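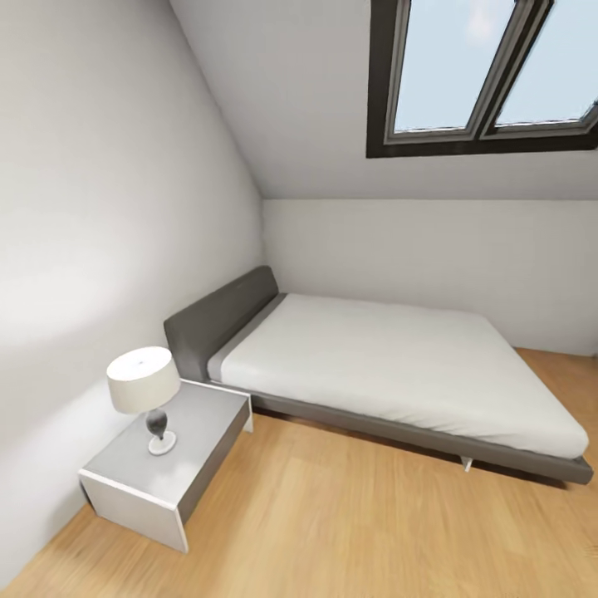

A low bed and a white nightstand under a skylight.

Keeping an Attic Bedroom Comfortable

Attic rooms get hotter in summer, colder in winter and dustier all year than the rooms below them. Most of the trouble comes from the roof being so close. The tips on this page cover heat, damp, bedding, storage and floors, and most of them cost little or nothing. Several came in from readers after the May page on small bedrooms.

Heat

Close the blind before the sun reaches the skylight. Once the glass and the sill are warm, the room stays warm until well into the evening. A blind on the outside of the window works far better than one on the inside, but an inside blind with a pale or reflective backing still helps.

Open the skylight late, when the air outside is cooler than the air in the room. If the house has a window on a lower floor on the shady side, open that too and leave the doors between them ajar. Warm air goes up and out through the roof and pulls cooler air up the stairs. A fan at the top of the stairs, pointed into the bedroom, speeds this up.

Jean Rankin of Prundton keeps a cheap thermometer on the wall by the bed and another on the landing. She opens the skylight when the landing reads lower than the bedroom and closes it again first thing in the morning.

Damp and condensation

Wipe the lower edge of the skylight frame every morning in cold weather. Water runs down the glass and collects there, and it will blacken the finish in one winter. Keep a small cloth on a hook nearby. If the finish has already gone dark, let the frame dry for several days with the heat on, sand it lightly with the grain, and put on two thin coats of clear varnish made for windows.

Most skylights have a vent flap along the top. Leave it open at night. Brush out the filter strip behind it twice a year, or rinse it in warm water with a drop of dish soap and let it dry flat.

If you run a humidity meter, try to stay under 56 percent. Above that, clothes kept against the sloped wall begin to smell musty.

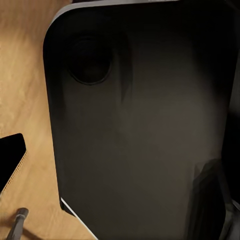

Pull furniture away from outside walls. A gap the width of your hand is plenty. Anything pushed tight against a cold slope traps still air, and mildew shows up on the back where you won't see it until you move house.

Beds and bedding

Low beds suit low ceilings. Measure the height of the slope where your head will be when you sit up, and add a little. Catherine Rankin measured hers lying down and had to turn the whole bed a week later.

Put the head of the bed where the ceiling is highest if you read at night. If you only sleep there, the foot can go under the slope or out from it as you please. Leave enough floor on one side to make the bed without kneeling on it.

Upholstered bed frames hold dust. Vacuum the headboard and side rails with the brush attachment when you change the sheets. For a mark on gray or charcoal fabric, dab with cool water and a white cloth first. Work from the outside of the mark to the middle. If it needs more, mix a teaspoon of clear dish soap in two cups of water, use only the foam, and blot dry. Test it low down on the back before you try it anywhere that shows.

Fitted sheets creep off the corners of thick mattresses. Check the pocket depth on the package. A mattress 12 inches deep wants a pocket a couple of inches deeper than that. Sheet straps work too, but put them on before the mattress pad, not over it.

Turn the mattress end to end every three months. Strip the bed and leave it bare for the morning before you make it up again.

Storage

The low space along the eaves is good for suitcases, spare quilts and anything else you need only a few times a year. Don't store candles, photographs, paint or medicine there.

Jacqueline Collet in Gandach uses shallow bins with wheels and ties a loop of webbing to the front of each one. She pulls them out by the loop and never has to crawl. She labels the lid and the front both.

Bins for this should be no more than 9 inches high if they have to clear a bed rail. Check yours before buying, and measure at the lowest point.

Cedar blocks lose their scent after a season. Rub them with fine sandpaper and they come back.
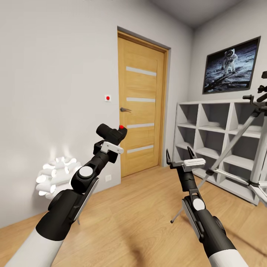 Doors and floors

A bedroom door on the top floor often sticks in summer and rattles in winter. For sticking, rub a plain white candle along the edge that binds. If that isn't enough, wait for dry weather before you plane anything, or you will have a gap by December. For rattling, put a small felt pad on the stop where the door meets it.

Squeaks in a wood floor can often be quieted with talcum powder. Sprinkle it along the seam, work it in with a dry paintbrush, walk back and forth over it a few times, and vacuum up what is left. Keir Mowat did every squeak on his top floor in Innes this way and has had to redo only the one by the door.

Go easy with water on wood floors. Use a mop that is barely damp and dry the floor with a towel afterward. Sweep or vacuum first, or the grit will scratch. Felt pads under furniture legs wear flat and pick up grit of their own, so replace them once a year.

Light

Use warm bulbs and keep the fixtures low. A bright ceiling light on a slope shines straight into your eyes when you are lying down. A lamp on the nightstand, with the shade at shoulder height when you are sitting up, is enough for reading.

Jeanie MacBrayne of Hurnis asks how to black out a skylight for a child who wakes at dawn. Cut a piece of stiff foam board slightly larger than the glass opening, trim it a little at a time until it wedges in snugly, and glue a ribbon tab to one side for pulling it out. Cover the room side with fabric if you like. Take it out every day so the glass can dry.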